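Gripper notes, part 4: mixed hands in simulation

I have been putting off this comparison for a while, mainly because the controller config for two different end effectors on one robot was a mess. Michalis Liapis cleaned up the Kencombe controller package in October and sent me a branch that lets each wrist load its own hand model. I spent a few evenings with it. 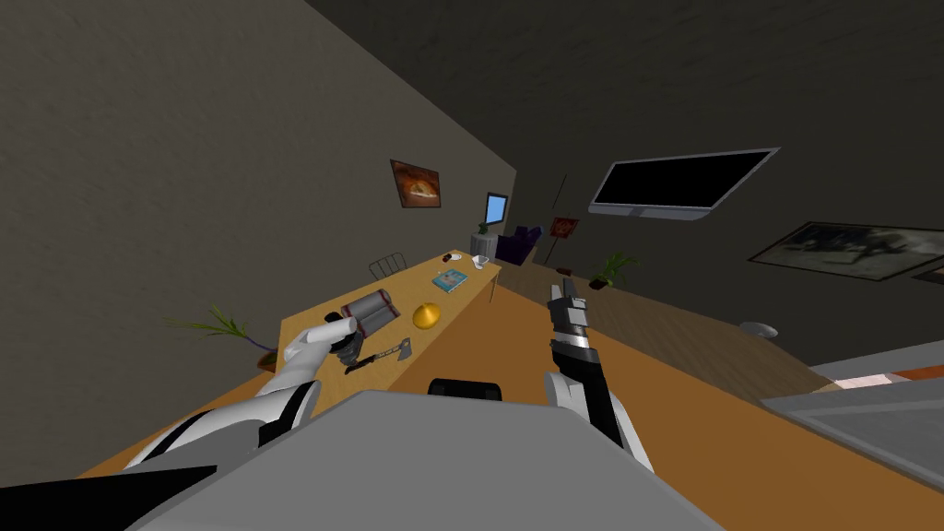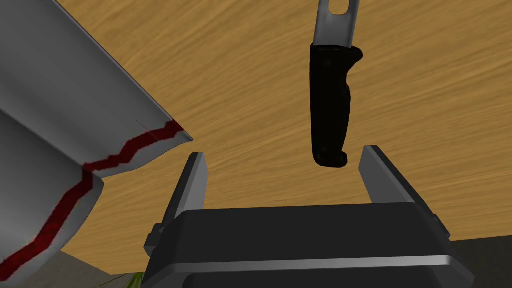
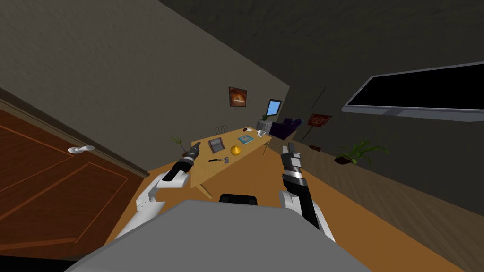 The main question was whether a multi-finger hand earns its extra joints when the work is limited to picking things off a desk. I ran the Stalladard five-finger model against the Dinham parallel jaw, using the same arm controller and the same inverse kinematics settings, and logged up to 200 grasp attempts per hand. Both hands got the same set of objects. The hatchet lying on the desktop is the one I would look at first. The head is heavy and the handle is thin, so a grasp placed at the middle of the handle gives you a large torque on the fingertips as soon as the object leaves the surface. The parallel jaw held it only when I moved the grasp point up close to the head. The five-finger hand tolerated a worse grasp point but took longer to close, and it often pushed the handle sideways before the thumb made contact.

Small cylinders went the other way. The jaw centers a cylinder by itself if the approach is square to the axis. The humanoid hand needs all of its fingers to arrive in a sensible order, and the stock closing profile from Kontogiannis does not do that. I replaced it with a two-stage profile, index and thumb first, then the rest. Grasp quality improved, though the script is now uglier than I would like.

The knife was mostly a camera problem. The wrist camera on the jaw sits low, behind the housing, and with the jaw open the fingers take up a good part of the view. A black handle over wood grain is easy to segment, so detection was fine. Depth was the weak part. When the butt of the handle is near a fingertip, the estimate jumps between the two surfaces and the controller stutters. I added a mask for the fingers, computed from the joint positions, and the jumps mostly went away. The head camera has the reverse issue - good depth on the desk, poor detail at the contact.

Settings, for anyone trying to reproduce this: physics at 2 ms per step, contact friction left at the package default, jaw force limit lowered one notch. The full log has 3,135 rows, including the aborted approaches, which I kept because they show where the planner gives up.

Next I want to swap the hands between the wrists and rerun the hatchet set. The left arm has a slightly different home pose in this branch, and I have not ruled that out as a cause of the slow closes.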